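Tolleck white table, 58-inch: review after most of a year 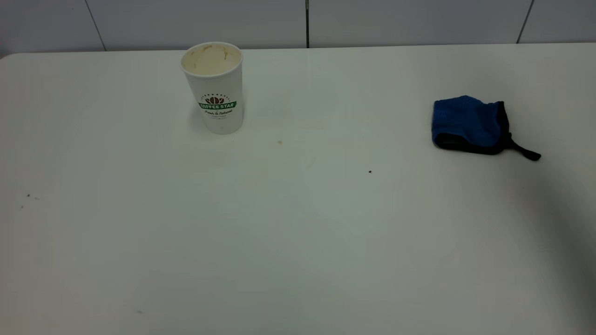 I bought this table last March to replace a folding one that had started to sag in the middle. Tolleck sells it as a work table, but I use it for everything: breakfast, paperwork, cutting fabric, fixing small stuff. It came in one box and took me one evening to put together. I paid full price at Kellus and had no contact with the maker before or after.

The top is plain white with rounded corners. The finish is mostly matte with a slight sheen. Under a ceiling light you get a bright patch in the middle that can be annoying if you are reading off glossy paper. I moved my lamp to the side and stopped noticing it. If you want a surface with no glare at all, get the gray version.

Rounded corners were the reason I picked it over the Wei table, which is cheaper and has square ones. My old table caught me in the hip every time I walked past it.

Coffee is what most people ask about with a white top. I drink a lot of it at this table, mostly milky, mostly out of paper cups, and I am not careful. Rings that are wiped up the same day come off with a damp cloth. One I left over a long weekend needed dish soap and a few minutes of soaking. No stain so far. Ballpoint ink is worse. I have one short blue line near the front that has faded but is still there, and I have quit trying to get it out. The instructions say no bleach and no scouring pads.

It does show crumbs and dust more than a wood top would. I wipe it down every day, which I never did with the old one.

The back edge is straight, so the table sits well against a wall. If your baseboard sticks out you will have a small gap where pens fall through. Prerkier makes a clip-on strip for that. I tried one and sent it back because it would not stay level.

Stability is fine for writing and typing. It wobbles a little with a sewing machine running at full speed. The feet adjust, but 2 of the 4 on mine had worked loose by summer and I had to snug them up. Check them every so often.

What I would change: a less shiny finish, better feet, and a spare bolt or two in the bag. None of that would stop me from buying it again. The top looks close to new, apart from the ink.

4 out of 5.

Posted January 5, 2024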